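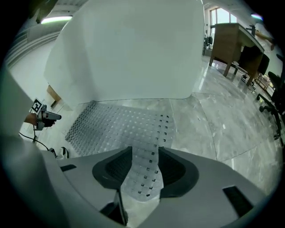
Prememville Robotics Club forum > Student Projects > Handheld gripper build and demo collection

mango_servo
November 5, 2025
OK, I have to gush for a minute. Our project group has finally started recording proper demos and I'm having the best time! We picked mesh sheet as our first object (the bendy plastic kind with the little square holes) and everyone said we were mad, because it flops wherever it likes and you can see straight through it. But pinching it up off the floor with one gripper and bringing the other in is so satisfying once you get your wrists sorted. The plan is 20 clean demos per task, 12 tasks by the time we present in July. Would love to hear how other groups are organising theirs.

k_tarrant
Nice one. My honest view is that you should've started with blocks. Our lot did mesh-type stuff in week two and half the demos went in the bin. Rigid first, floppy later.

mango_servo
I hear you, but everybody does blocks! The fun of it for me is that the sheet never sits the same way twice.

pipwheel
Siding with mango here. If you only train on blocks you get something that's brilliant at blocks. What are your finger pads like? Flat ones were hopeless for us on anything thin.

mango_servo
Rounded, sort of flared, with ribbing on the inside. Colour is dark grey and they look like little cups facing each other. Tiago Marinho in our group drew them up, and he's already on version 5 and won't stop fiddling. 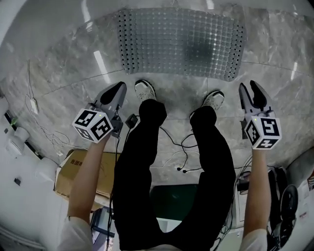 One thing I'd pass on to anyone starting out is to practise standing still. I kept shuffling my feet while I was thinking, and then my next reach started from a different spot and the whole run felt off. Now I plant my sneakers, hold both grippers out level, take a breath and go. Also watch your cables, I've trodden on mine more times than I'll admit.

k_tarrant
Cables, yes. We clip ours to the sleeve. And check your floor! Shiny tiles gave us heaps of grief with the markers, reflections everywhere. We ended up laying a rug down.

mango_servo
Ooh, ours is polished tile with the lights bouncing right off it. Tracking's been fine so far though? The markers are square ones on every side we can see, so maybe that helps.

k_tarrant
Give it an afternoon with the sun coming in and then tell me it's fine.

zusik_fan
Different question, what are you labelling with? We were on Zusik and swapped to Gorkov halfway through the term, and I'm still a bit sore about it. Gorkov is faster but it lost the notes on clip 3728, and that was our best fold.

pipwheel
Zusik all the way. Slow but it's never eaten anything of mine.

mango_servo
Gorkov for us, and now I'm off to back everything up, thanks for the fright! Is anyone going to the Alcantara meet? We'd love to run the mesh task next to another group and compare grips.

pipwheel
We're in. Bring the version 5 pads, I want a go.

k_tarrant
I'll be there with my blocks.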